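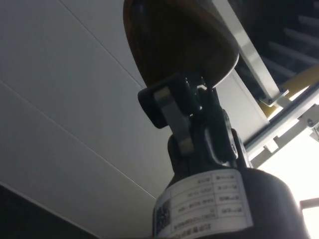
4.2 The open day at Velluveck

The second set of observations comes from the open day held in March at the Velluveck hall, where the Truner arm ran a handling demonstration for the public. The arm worked on the ground floor near the stairs, and visitors passed it on their way through the building. Our interest was in what people look at when a working robot is close to them and no one has told them what to watch. Many of the first questions were about parts that play little role in the task. The white label wrapped around the arm, with its small printed table and its square code, drew more questions than the gripper did, and several visitors wanted to know if the code could be scanned and what it would tell them. The silver link plate at the wrist, bright against the dark parts next to it (Figure 3), was pointed at often and was usually taken for something added later.

Figure 3. Wrist joint and labeled arm segment of the Truner arm, seen by the wrist camera, with the hall ceiling and stairs behind.

The demonstration itself was short. The arm picked a part from a tray, turned it, placed it in a holder, and returned to its start position. One cycle took 12 seconds. A host from the Damasceno group stood beside the barrier and gave a spoken introduction every half hour. Between introductions the arm kept running and the host answered questions only when asked. We treat these two conditions separately below and call them hosted and open.

Attendance was logged by a counter at the hall entrance, which recorded 635 people over the day. Not all of them came to the robot area. Our observers noted 500 visitors who stopped at the barrier long enough to see at least one full cycle. People who walked past without stopping were left out, as were children under school age. Groups were coded as separate individuals unless they spoke with one voice, as many families did, in which case only the person asking the question was coded for content.

In the hosted condition, visitors mostly asked about the task. They wanted to know how fast the arm could go, what happened if a part was dropped, and whether the same setup could handle larger parts. These questions followed the introduction closely, and in many cases repeated its wording. In the open condition the questions moved toward the machine as an object: what a given plate was for, where the cables ran, what the arm weighed, who had built it. Visitors in the open condition also stayed longer at the barrier, although they asked fewer questions per person.

We had expected that the introduction would increase the number of questions and lead to longer stays. The first held and the second did not. One reading is that the introduction gave visitors a natural point at which to leave. When the host finished and the first questions had been answered, most of the group moved on together to the Riditz stand at the far end of the hall. Without that signal, people drifted off one at a time.

Two limits should be kept in mind. The barrier was moved back by one step after lunch at the request of the building's safety officer — this made small features on the arm harder to see, and questions about the label dropped in the afternoon. We did not correct for the change. The arm was also stopped twice for a gripper adjustment. Visitors present during the stops were kept in the sample, but their questions concerned the stop itself and were coded under a separate heading.

The full question log, with the time of each entry and the condition, was used for the coding described in Section 4.3.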